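Melahat Kocabaş
31 March 2022

I have packed my own lunch for work every day for the past year. Before that I bought it. A few people asked how I keep it going, so I'm putting it all in one thread.

1/ Background. I work at Zalden, in the billing office. There is a sandwich counter in the lobby and a noodle place across the street called Lallance. I went to one or the other every day and never added it up.

2/ Then I added it up. It came to $300 in a bad month, counting drinks. I make a normal salary. I was also putting off a dentist bill at the time, so that number bothered me.

3/ My first try lasted nine days. I cooked a huge pot of lentil soup and ate it until I couldn't look at it. Then I went back to Lallance and had the sesame noodles.

4/ Second try went better. I stopped cooking one big thing and started making parts. One grain, one protein, two vegetables, one sauce. They go in the fridge separately and I put them together the night before.

5/ Grains I use: brown rice, barley, couscous when I'm short on time. Barley holds up best by day four. Rice gets hard, so I put a spoonful of water on it before it goes in the microwave.

6/ Protein is usually chicken thighs or chickpeas. I roast the thighs at 425 for 25 minutes and let them cool before slicing. If you slice them hot they dry out in the fridge.

7/ Vegetables that survive: carrots, green beans, cabbage, roasted cauliflower. Vegetables that don't: zucchini, anything leafy with dressing already on it. Cucumber is fine if you keep it away from the warm stuff.

8/ Sauce is what keeps me from quitting. I make one jar a week. The one I make most is yogurt, garlic, lemon, salt and a lot of dried mint. My coworker Sumathi Chacko gave me her green chutney recipe and I rotate that in.

9/ Her chutney: a bunch of cilantro, half a bunch of mint, two green chilies, a small piece of ginger, juice of a lime, salt. Blend with as little water as you can get away with. Good for five days.

10/ Somebody will ask about freezing. I freeze soup, cooked beans and the chicken. I don't freeze the grains. I know people do. I didn't like the texture.

11/ Containers. I wasted money on this. I bought a cheap set of 50 pieces and most of the lids warped in the dishwasher. I now have four glass ones with clip lids and one small jar for sauce.

12/ The glass is heavy. If you walk to work or take the bus you may want something lighter. I drive, so I don't care.

13/ Divided trays are worth trying if you hate your foods touching. My sister swears by them. I find the small section is always too small for what I want to put in it.

14/ Shopping. I go once a week to Garkuvow, the market on the east side, and I go with a list. The list has the five parts on it and fruit. If green beans cost too much I get cabbage. Cabbage has never cost too much.

15/ My grocery bill did go up. I should say that. It went up $25 a week. Still well under what I was spending on lunch.
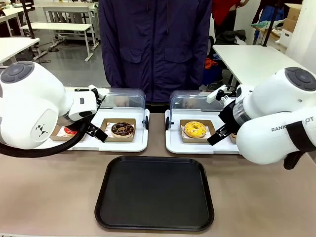

16/ Portions took me a while. I was packing too little and then hitting the vending machine at three. Now I pack a bit more than looks right and add a piece of fruit. The three o'clock trips mostly stopped.

17/ I still buy lunch twice a month. One of those is with Zinash Demissie from payroll, and we've been doing it for years. I wasn't going to cancel that over chicken thighs.

18/ What I got wrong: fish. I brought salmon once and used the shared microwave. I heard about it until the end of the week. Eat fish cold or eat it at home.

19/ Also wrong: hard-boiled eggs left in my bag in July.

20/ Total saved over the year is close to $3000, going by my bank statements. The dentist is paid. The rest went to new tires.

21/ A few answers from the replies. Yes, I use the same sauce all week. No, I don't count calories. The barley is plain pearl barley from the bulk bins. It takes half an hour on the stove.

22/ Manikandan asked what I do when I forget to cook on the weekend. Canned chickpeas, couscous, a bag of frozen green beans, whatever sauce is left. Fifteen minutes. It isn't great but it's lunch.

23/ Trying a peanut sauce in April. If it keeps for the whole week I'll add the recipe here.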